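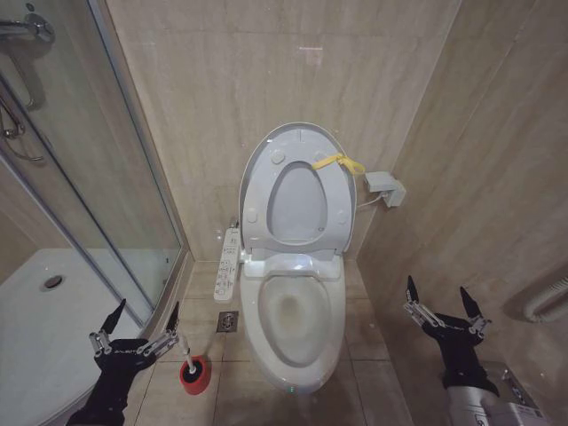 Upstairs hall bath, seat up

Bidet seat and a shared bathroom circuit
Home Repair > Bathrooms > Electrical

kjalali
Posted 20 January 2024

We bought a house in October with an electronic bidet seat already installed in the upstairs bath. The outlet next to the toilet was added by a previous owner and it is on the same circuit as the vanity outlet. When my wife runs her hair dryer and the seat decides to heat water, the breaker trips. It has happened four times since New Year's.

I had an electrician from Murham out on Thursday. He wants $2460 to run a new dedicated circuit from the basement panel, plus drywall patching that he doesn't do. Is that what this costs now? The panel has two open slots. The run is basement to second floor, one interior wall, no attic involved.

tilegrout80
What size is the breaker, 15 or 20?

kjalali
It's a 20. GFCI at the vanity, and the toilet outlet is fed from that.

ecat_olteanu
Then your math is simple. A hair dryer on high can pull 1,500 watts or more, and a tankless seat can go over 1,000 while it's heating. A 20 amp circuit gives you 2,400. You're over before the lights, if the lights are on there too.

A dedicated circuit is the right fix. The price sounds high to me but I don't know your area. Get two more quotes.

Imogen C.
I'd spend nothing. Turn off the hair dryer while somebody is on the toilet. We lived with the same setup for six years.

ecat_olteanu
That works until you have guests. A breaker that trips over and over is telling you the circuit is overloaded, and breakers do wear out. I wouldn't call it a plan.

Imogen C.
I didn't say it was a plan, I said it was free. He has a new house and I'm sure there are other things on the list.

kjalali
There are. The gutters alone are going to be a few thousand. 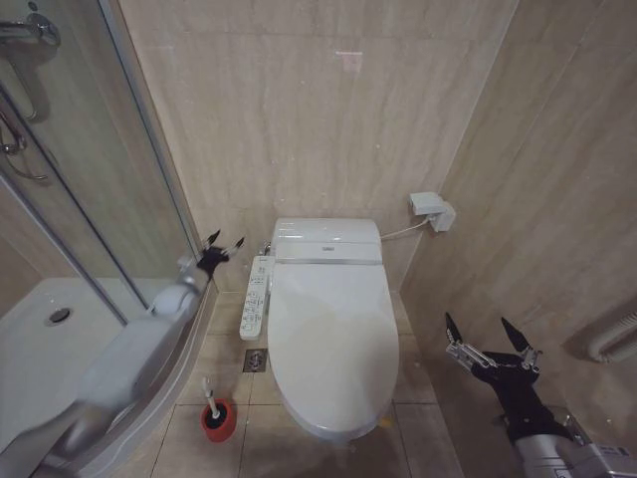

The other thing I should have mentioned is that I don't have a manual or any receipts for the bathroom work. The sellers left a folder for the furnace and the water heater and that's it. I called the town and there's no permit on file for the added outlet. Does that matter if I'm having a new circuit run anyway?

tilegrout80
It matters a little. Have whoever does the job open that box and look at it. Mine had a backstabbed receptacle and no ground connected. Took the guy ten minutes to fix.

T Rostami
Retired electrician here. A few points.

Check the rating label on the seat before you pay for anything. If it's a tank type it draws a lot less, and you may do fine by moving the dryer to a bedroom outlet.

Energy saver mode, if yours has one, cuts down on how often it heats, but it won't help when both are going at once.

For the quote, ask him to split labor and material. Cable for that run is not the expensive part. I used to charge $333 for an easy one, straight up from the panel, but that was many years ago.

ecat_olteanu
Agree on the label. I assumed tankless and maybe I shouldn't have.

Imogen C.
So the answer might be to move the hair dryer. Noted.

kjalali
I'll look for the label tonight. Karimi Electric is coming Tuesday for a second quote and I'll ask for it split out.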